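Ticket 860
Subject: Right arm drops out between runs, open day demo table
Opened by: Shanthi Mondal
Assigned to: Przemysław Jabłońska
Priority: High until the open day is over, then normal
Status: Closed, one follow-up

Opened by Shanthi Mondal, 2018-11-04

We are getting ready for the open day and the jewelry sorting demo on the two-arm table will not run through reliably. The left arm is fine. The right arm stops partway to its first pick, holds position, and the Plidance console shows "follower lost, code 41". Clearing the code brings the arm back. Sometimes it then runs clean for a long time, and sometimes it stops again on the next cycle.

What I have tried so far:
Restarted the console. No change.
Restarted the controller. No change.
Swapped the two network leads at the switch. The fault stayed with the right arm.
Ran the right arm alone with the left one parked. It still stopped, but less often.

The first visitors come through in the morning and Urszula has the sorting table down as the second stop on the tour. If it can't be trusted I need to know today so she can change the route.
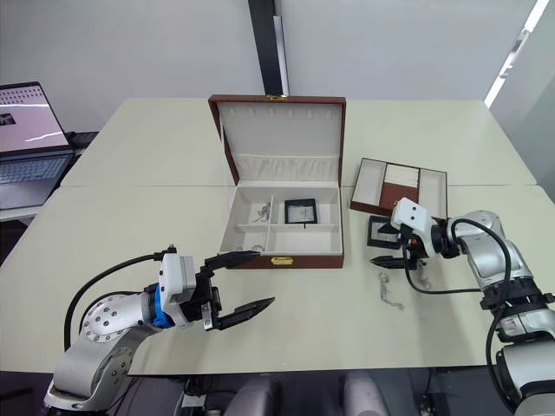

Log is attached from the last 78 cycles. Code 41 shows up in it nine times, always on the right side and never while the arm is at its home position. I did not see a pattern in the times.

Reply from Przemysław Jabłońska

Looked at the log. The joint temperatures and currents are normal right up to the stop, so I don't think it is a motor problem. Code 41 only means the controller missed too many status messages in a row. That can be the cable, the connector at the gripper, or the timeout being set too short.

Please check these in order and write back after each one:
1. Timeout value under Arms, Right, Link. It should be 2000 ms. The old default was much lower and an update may have put it back.
2. Gripper cable on the right arm, both ends. Push it in and tighten the collar by hand.
3. Move the arm slowly by hand through the whole pick path with the power on and the console open. Watch for the code.

Reply from Shanthi Mondal

1. The timeout was at the old default. Changed to 2000 and saved.
2. Both ends felt tight.
3. No code for most of the path. It came up when I had the wrist low and turned in toward the tray. I did it four more times and got it twice.

Reply from Przemysław Jabłońska

Then it is the cable or the way it hangs. When the wrist goes low the loop gets pulled. Give it more slack at the last clip before the wrist and repeat step 3. Leave the timeout at 2000 either way.

Reply from Shanthi Mondal

Moved the clip back one hole. Ran step 3 ten times, no code. Then ran the full demo for half an hour, no code.

New problem, maybe related, maybe not. Stanisława Piątek came by to rehearse her talk and noticed that the picture from the wrist camera freezes for a second or two on the big screen. The arm keeps moving while the picture is stuck. She wants that view up while she talks because people standing at the back can't see into the box.

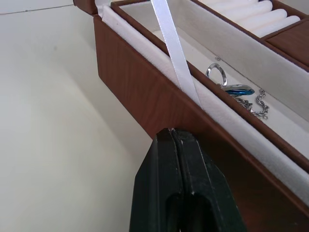 Reply from Przemysław Jabłońska

A frozen picture with the arm still moving is a display problem and won't cause code 41. The wrist stream goes out at full size by default, and the projector machine is old. Set the stream to half size in the viewer. At half size you will lose some fine detail, but the small things should still read from the back of the room, and the blue teardrop pendant next to the silver ring-shaped loop is a good one to check against. If Stanisława can pick that out from the last row, leave it there. Close the second viewer window too if it is open, it pulls the same stream twice.

Reply from Shanthi Mondal

The second window was open. Closed it and set half size. Stanisława stood at the back and says she is happy with it. No freezes in 15 minutes.

Reply from Urszula Zalewska

Adding myself because I am doing the tour. Two questions. Can a visitor stand at the end of the table while it runs? And what do I do if the arm stops with a group in front of it?

Reply from Przemysław Jabłońska

Keep people behind the floor tape, including at the ends. If it stops, press Pause All first, then Clear on the right arm, then Resume. Don't press Resume before Clear, it will go back to the start of the cycle and you will have to reset the pieces by hand.
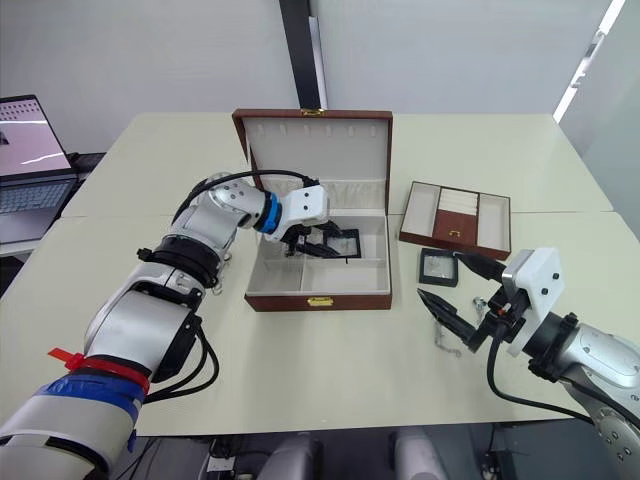

I have put the same three steps on a card for the console desk. If code 41 comes back more than once in an hour, park both arms and call me. Jadwiga Urbańczyk has the key to the spare cable cabinet.

Reply from Urszula Zalewska

Open day is finished. One stop all day, in the second group after lunch. Pause All, Clear, Resume worked and it went on from where it was. The group asked more questions about the stop than about the sorting. The wrist view did not freeze that I saw.

Reply from Przemysław Jabłońska

Thanks. One stop with the slack fixed still points to a worn cable. I am closing this one and opening a follow-up to replace the right gripper cable before the table is used again. Jadwiga, please set one aside from the Mellier order.

Reply from Jadwiga Urbańczyk

Set aside, top shelf, labeled with this ticket number.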